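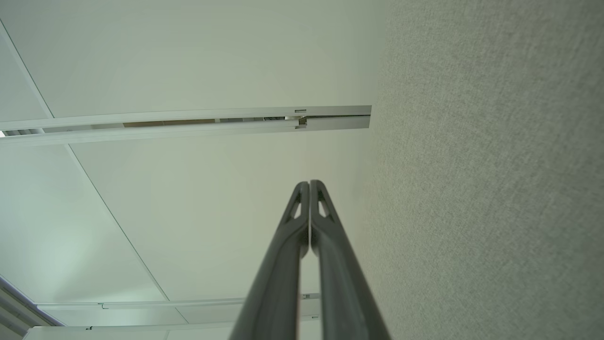
White ceiling, seen from underneath.

Lap marks on flat ceiling paint, second coat made it worse

drywall_dan_ish
Spare room, 144 square feet of ceiling, smooth drywall, level 4 finish. One coat of Trinon PVA primer, then two coats of Skarnmont 703 dead flat white. At night under the ceiling fixture it looks uniform. In the morning, with light coming in low from the window, I get dull bands running across the room parallel to the joists. They line up with my roller passes, so I don't think it is the joints. The second coat was supposed to even it out and the bands got wider. Half-inch nap, 9-inch roller, no extension additive. Do I need a third coat, or do I need to start over?

mudpan
Which direction did you roll relative to the window? Final passes should run toward the main light source. If you finished crosswise, every edge throws a small shadow and you see it as a band.

drywall_dan_ish
Crosswise, both coats. The can says nothing about direction.

mudpan
Then that is most of it. One more coat, rolled toward the window.

kelvin_shift
I disagree that it is most of it. Direction accounts for texture shadow. He describes dull bands, which sounds like sheen variation. Even a dead flat has some sheen at a low angle, and where you overlap paint that has already begun to set, the film is thicker and dries with a different surface. Changing direction won't help if the open time is too short.

OP, what was the room temperature, and was the heat running?

drywall_dan_ish
It was December, so yes. Forced air, register in the ceiling, thermostat at normal setting. I left it on to help the paint dry.

kelvin_shift
There is your open time. Close the register and turn the system off before you start. 703 gives you maybe half the working time of an ordinary flat in dry air. Work in strips no wider than you can reload and come back to while the edge is still wet.

Sowerby_Trim
I paint for a living, mostly rentals around Grollinbridge. Three points.

The nap is fine. The roller is not. On ceilings I use an 18-inch frame and it cuts the number of overlaps in half. You can buy a decent one for less than the paint cost you.

Do not cut in the whole perimeter first. Cut one wall, roll off it, cut the next section. Otherwise you get a picture-frame effect on top of the bands.

PVA primer is thin. It seals paper and mud but does not hide the difference in texture between them. A high-build primer would have been a better base.

mudpan
High-build over two finish coats is overkill. It is a spare room.

Sowerby_Trim
I didn't say to apply it now. I said it would have been better the first time.

flatlatex_44
Before anybody paints anything, do the flashlight test. Hold a flashlight flat against the ceiling at the wall and aim it across. Mine is rated 2,000 lumens, but a weak one works too. If the bands have an edge you can see as relief, you have roller ridges and need to sand. If they vanish under the flashlight and only show as a tone difference from across the room, it is sheen and another coat will cover it.

drywall_dan_ish
Ran it tonight. Two of the bands show a faint ridge on one side. The others are tone only.

flatlatex_44
Pole sand the two with 220 and wipe the dust off. Spot prime if you go through to the mud.

mudpan
And then roll toward the window.

kelvin_shift
With the heat off. Add extender at the label rate for latex. Going over the rate softens the film and you will mark it the first time you dust.

Sowerby_Trim
Also, do not go back over anything after 20 minutes, even if you see a miss. Let it dry and get it with the next coat.

drywall_dan_ish
Update. Sanded, closed the register, extender in, 18-inch roller, passes toward the window. No bands this morning. There is one dull spot by the closet where I touched up a drip after it had skinned over. I am leaving it. I can't say which change did it, as I made all of them together.

kelvin_shift
Heat.

mudpan
Direction.

Contact the moderators | Copyright Skarnmont Home Finishing Forum | Back to top

This site uses cookies to keep you signed in and to remember your display settings. By continuing to browse you accept their use. Accept | Manage settings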